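Setup notes for the Firorer 8-channel wireless microphone rack, section 4: frequency coordination and first power-up. Written for the Villalobos hall install, but the steps hold for any room with the same rack.

Read the whole section before you plug anything in. The quick-start card in the box says the system is ready "in moments." Treat that as advertising.
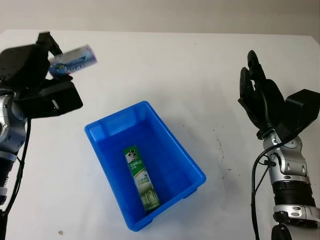
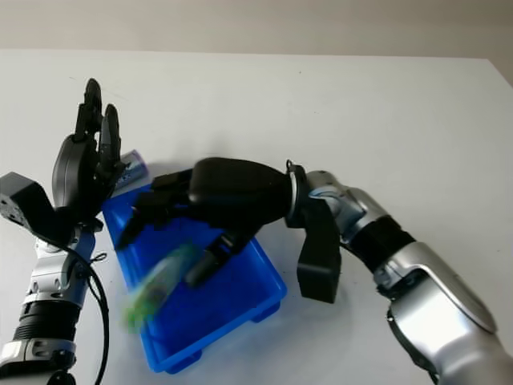
## 4.1 Before power-up

1. Mount the receivers with one blank rack space between each pair. The card says they can be stacked tight. They can, if you like warm receivers.
2. Attach the two paddle antennas to the distribution unit, A to A and B to B. Hand-tighten only.
3. Place the antennas at least 11 feet apart, above head height, with a clear line to the stage. Do not put them inside the rack behind a metal door, whatever the brochure drawing shows.
4. Set the antenna gain switch to 0 dB. The +10 setting is for long cable runs. On a short run it mostly makes the noise louder.
5. Leave all transmitters off, batteries out.

**Caution:** The distribution unit sends DC voltage up the antenna cable. Do not connect a passive splitter between the unit and the antenna unless its label says it passes or blocks DC, and you know which one you need.

## 4.2 Scanning the room

1. Turn on everything that will be on during a show: the video wall, the lighting desk, the intercom, the house Wi-Fi. A scan of a quiet building is a scan of a building you will never work in.
2. Power up the receivers from the top down and wait for the front displays to stop blinking.
3. On receiver 1, hold SET until SCAN appears, then press it again. A full scan takes about 18 minutes. There is a fast scan in the menu. It skips every other step and has missed a TV station for us, so we don't use it.
4. When the scan ends, write down the number of open frequencies shown. In the Villalobos hall we got 47. Yours will be different, and it will be different again in September when the school next door is back in session.

**Note:** The number on the display counts *open* frequencies, meaning ones with no strong signal on them at that moment. It says nothing about whether they can be used together.

## 4.3 Assigning channels

The receivers have an AUTO ASSIGN function. It spaces the channels evenly, and evenly spaced channels are about the worst choice you can make for intermodulation. Maybe a later firmware fixes this. The release notes claim "improved assignment" without saying what was improved.

1. Export the scan to a USB stick (FAT32 only; anything else is ignored with no error message).
2. Open the file in Plilluleck, or whichever coordination program you trust.
3. Ask for 8 main frequencies and two spares. If it can't find the spares, lower the transmitter power to 10 mW in the program and try again.
4. Enter each frequency by hand on its receiver. Press SET after each one. Turning the knob away without pressing SET drops the change.
5. Sync the transmitters one at a time, holding each near the infrared window until the light goes green.

**Note:** A green light means the transmitter got the data. It does not mean the audio is good. Go on to 4.4.

## 4.4 Walk test

1. Switch on all the transmitters and set them on stands a foot or more apart. Piled on a road case they will interfere with each other and you'll blame the wrong thing.
2. Mute every channel except the one you are testing.
3. Walk the stage, the wings and the back of the house while talking at a normal level. Have a second person watch the A/B lights.
4. Mark any spot where both lights go out together. One light dropping is normal – that is what the other antenna is for.
5. Switch that transmitter off and watch the RF meter on its receiver. It should fall to nothing. If bars remain, something else is on that frequency. Swap in a spare.

If you have the Dronutance range extender, leave it unplugged for this test. It claims to double usable distance. In our tests it moved the dead spot from stage left to the lobby doors, and added a hiss. Moving one antenna a few feet did more.

## 4.5 Saving the setup

1. Press MENU, then STORE, then pick an empty slot.
2. Power the rack down, wait a full minute, and power it back up.
3. Check every frequency against your written list. Slot 1 is overwritten by factory reset, so use slot 2 or higher.
4. Tape the list inside the rack lid.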